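The Patient Hand

At Larnthorpe, a small software team is teaching robots to work inside old computers, and learning how much of the job is knowing when to stop pushing

6 June 2019

The first thing Lieselotte Nolte did when I arrived at the Larnthorpe workshop was hand me a memory module and ask me to put it in a computer. I've done this a few times in my life, always with the feeling that I was about to break something, and I did it again with the same feeling. I leaned on one end, it wouldn't go, I leaned on the other end, I wiggled it, and finally there was that small click that makes you breathe out. "Now tell me how you knew to wiggle," she said, and I couldn't.

That question has kept her and her colleagues at Sotex busy since November, when they started on the software they call Balico. It's a planner, mostly, with a good deal of perception folded into it, and its purpose is to let a robot arm service desktop computers that would otherwise be scrapped because the labor costs more than the machine is worth. The arm and the gripper were bought off the shelf. Everything interesting, Nolte will tell you cheerfully and at some length, happens in the code.

Take the business of seeing. A circuit board is a dreadful thing to look at if you're a camera. It's shiny in some places and dull in others, and the white printing on it washes out under a bright lamp just when you'd like to read it. The team's early version tried to recognize every part on the board before it would move at all, and it would sit there thinking for so long that people went off to make coffee (I'm told the coffee at Larnthorpe improved a great deal that winter).

These days Balico looks for a handful of landmarks and lets the rest go. Memory slots are a favorite, being long and straight and dark, with a latch at each end to tell you where they stop. Mounting holes are good too — they're round, and round things are easy to find from almost any angle. Once the program has two or three of those it can guess where the board lies and how it's tilted, and it keeps correcting the guess as the wrist camera comes closer.

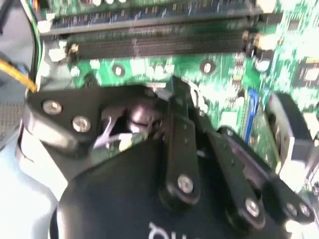 Cables are another matter, and I noticed that everyone's voice dropped a little when cables came up. A board stays where you left it. A wire drapes and springs back and gets in front of the one thing you wanted to see, and there's no drawing anywhere that says where it ought to be. The planner treats each one as a sort of fuzzy sausage of forbidden space, fatter where the camera is less sure of itself, and steers the fingers around it. When the sausages fill up the whole case, the robot backs out and asks for a person. Nolte is rather proud of the asking. It took her the better part of a month to get right, and it's the piece of the program she most enjoys explaining.

Then there's touch, which brings us back to my wiggling. The control layer is called Sial, and it was written almost entirely in one long stretch by Nolte herself. It listens to the forces at the wrist and compares them with a library of earlier attempts, 437 of them at last count, good and bad all mixed together. If the push feels like a module sitting crooked, the arm eases off, rocks a hair to one side, and tries again. If it feels like none of the attempts in the library, it lets go.

I asked whether 437 was a lot. She laughed and said she'd like 2000, and that she'd settle for 605, a number she had worked out on the back of an envelope and refused to explain to me.

We spent the rest of the afternoon watching log files scroll past, and I enjoyed it a good deal more than I'd expected to. Every line was a small decision — closer, wait, look again, closer — and after an hour or so I'd begun to root for it the way you root for a child threading a needle. Before I left, Nolte handed me the memory module again. I still leaned on the wrong end first.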